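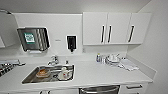
Ticket 1337 – Terminbuchung zeigt falsche Zeiten, Erinnerungs-SMS doppelt
Salon: Cerkilier, Herren und Bart
Software: Jerura Kalender, Kasse von Nasex
Erstellt von: Rawiri Bolger
Bearbeitung: Corey McAlister
Priorität: hoch
Status: gelöst, ein Punkt offen

Eintrag 1, Rawiri Bolger, 8:40 Uhr
Guten Morgen. Wir haben seit der Umstellung im Oktober zwei Probleme, und ich versuche, beide genau zu beschreiben. Deutsch ist nicht meine erste Sprache, bitte fragen Sie nach, wenn etwas unklar ist.

Erstes Problem: Wenn ein Kunde auf unserer Webseite "Haarschnitt mit Bart" bucht, reserviert der Kalender nur 30 Minuten. Eingestellt habe ich 55 Minuten. Der nächste Kunde kann also buchen, während der erste noch mit dem Handtuch im Gesicht auf dem Stuhl liegt. Gestern ist das dreimal passiert.

Zweites Problem: Manche Kunden bekommen die Erinnerung zweimal, einmal am Abend vorher um 18:00 Uhr und dann noch einmal um 18:04 Uhr. Der Text ist beide Male derselbe.

Was ich schon versucht habe:
Abmelden und neu anmelden, am Tablet und am Computer. Keine Änderung.
Den Service löschen und neu anlegen. Danach war die Dauer für einen Tag richtig, am nächsten Morgen stand wieder 30 Minuten da.
SMS ausschalten und wieder einschalten. Keine Änderung.

Eintrag 2, Corey McAlister, 9:25 Uhr
Hallo Herr Bolger, danke für die genaue Beschreibung. Ich brauche noch drei Angaben: Wird die Kasse über Nacht mit dem Kalender abgeglichen? Gibt es den Service in der Kasse unter demselben Namen? Und haben alle betroffenen Kunden die doppelte SMS bei jedem Termin bekommen oder nur einmal?

Eintrag 3, Rawiri Bolger, 10:10 Uhr
Ja, der Abgleich läuft jede Nacht um 3:00 Uhr. In der Kasse heißt der Service "Schnitt + Bart", im Kalender "Haarschnitt mit Bart". Früher hat das nicht gestört. Wegen der SMS habe ich zwei Stammkunden angerufen, und beide sagen: jedes Mal.

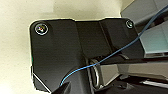 Ich habe auch die Kundenliste angesehen. Es sind jetzt 3.560 Einträge, das kommt mir zu viel vor. Einer der beiden Stammkunden steht zweimal darin, einmal mit 0049 am Anfang der Nummer und einmal nur mit der Null. Vielleicht hat das etwas damit zu tun – ich weiß es nicht sicher.

Eintrag 4, Corey McAlister, 11:50 Uhr
Das war der richtige Hinweis. Beim Import wurden Nummern mit und ohne Landesvorwahl als verschiedene Personen angelegt. Ich finde in Ihrem Konto 81 solche Paare. Beide Einträge hängen am selben Termin, deshalb gehen zwei SMS hinaus.

Zur Dauer: Die Kasse überschreibt beim nächtlichen Abgleich den Kalender. Unter "Schnitt + Bart" sind dort 30 Minuten hinterlegt, und die beiden Services sind über die interne Nummer verbunden, der Name spielt keine Rolle. Bitte gehen Sie so vor:

Schritt 1. In der Kasse unter Stammdaten, Leistungen den Service "Schnitt + Bart" öffnen und die Dauer auf 55 Minuten setzen. Speichern.

Schritt 2. Im Kalender unter Einstellungen, Verbindungen den Abgleich einmal von Hand starten und warten, bis der grüne Haken kommt. Während dieser Zeit bitte keine Termine verschieben. 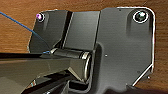

Schritt 3. Unter Kunden, Werkzeuge die Funktion "Doppelte zusammenführen" wählen. Als Regel "gleiche Nummer ohne Vorwahl" ankreuzen. Die Notizen der Kunden bleiben erhalten.

Schritt 4. Einen Testtermin mit Ihrer eigenen Handynummer für morgen anlegen.

Eintrag 5, Rawiri Bolger, 13:15 Uhr
Schritte 1 und 2 sind gemacht, die Dauer ist jetzt richtig. Bei Schritt 3 hat das Programm nur 79 Paare gefunden. Die zwei anderen sind Vater und Sohn mit gemeinsamer Nummer, zum Beispiel Familie Pryor. Diese möchte ich nicht zusammenführen, der Sohn bekommt einen anderen Schnitt und zahlt weniger.

Eintrag 6, Corey McAlister, 13:40 Uhr
Verstanden, bitte so lassen. Für diese Kunden können Sie im Profil des Sohnes die Erinnerung ausschalten. Der Vater bekommt dann eine SMS pro Termin.

Eintrag 7, Rawiri Bolger, am nächsten Tag, 8:20 Uhr
Nach dem Abgleich in der Nacht steht die Dauer immer noch auf 55 Minuten. Die Erinnerung für den Testtermin kam gestern um 18:00 Uhr, nur einmal. Vielen Dank für die schnelle Hilfe.

Eine Frage bleibt: In der SMS steht unser Name als "Cerkili", die letzten Buchstaben fehlen. Kann man das ändern?

Eintrag 8, Corey McAlister, 9:05 Uhr
Den Absendernamen muss ich an die Technik weitergeben, im Konto selbst ist er nicht änderbar. Die beiden Hauptpunkte setze ich auf gelöst, das Ticket bleibt wegen des Namens noch offen.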